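2 June 2023

Got home from Wihongi an hour ago and my feet are killing me, but I want this down before I forget half of it. Open day at the Darkero workshop! I'd had it on the calendar since February and was a bit worried it would be one of those things where you stand behind a rope and watch a video. It was so much better than that.

Train was late, so I missed the welcome and walked in halfway through a talk by Soledad Tapia, who runs the home-tasks group. She had a whiteboard covered in arrows and kept losing the cap of her marker. The bit I caught was about why kitchens are so hard. A factory part turns up in the same spot all day long, but in a kitchen everybody puts the milk back somewhere different, and the door seals on a fridge pull at you just when you think you've got it open. I'd never once thought about how hard I tug my own fridge. (I went and tugged it when I got in. Quite hard!)

After that they split us into groups of 15 and I ended up with Fletcher Hinds, a cheerful bloke in a fleece who had obviously been told to keep us moving and just as obviously didn't want to. He let a girl of maybe ten ask every question she had, and she had plenty. Did it get tired? Could it do her homework? Had it ever thrown anything? Apparently it had, a tub of yoghurt, in the first week, and he showed us which wall.

We got to stand quite close to the kitchen bench set-up, closer than I expected. The hands are what I keep thinking about. Black, jointed fingers with tiny screws in them, and they curl a lot like mine do when I'm carrying something awkward. The motors make a soft whirr, a bit like my old sewing machine on its slowest setting. I loved that noise. The man beside me thought it was creepy and said so twice.

The slowness surprised me. There are long stretches where it seems to be making up its mind, and the whole group goes quiet and leans in, and then it shifts a bit and everyone breathes out. I could have watched for hours. Fletcher said they've logged 3000 practice runs on fridge jobs alone, and that opening things is still harder for it than carrying them.

Lunch was sausages out the back, on bread, with onions, $2 in the tin. Sat with Lorcan Ó Conaill from the old bus depot days, who I hadn't seen in years! He's retired now and building a model railway with automatic points, so he was in heaven. He bailed up one of the engineers about relays and I had to eat my second sausage alone.

Afternoon was a have-a-go session with the Briltov gloves, where you move your hand and a practice hand on a stand copies you. My turn lasted a couple of minutes. I picked up a sponge, dropped it, picked it up again and got a clap from the ten-year-old. Best part of the day, hands down. The colour coding on the fingertips helps once you stop looking at your own hand.

Must email Soledad about the reading list she mentioned. Must also ring Lorcan. Washing is still on the line and it's starting to spit.

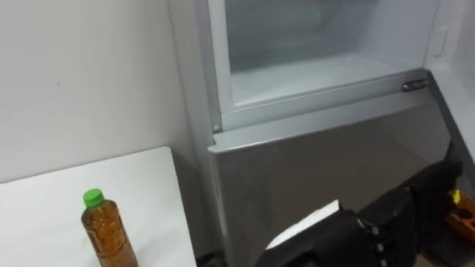 Why is opening a fridge harder for a robot than carrying something?

The door or drawer only moves along its own path, so the robot has to pull hard enough to beat the seal and then ease off and follow that path without yanking.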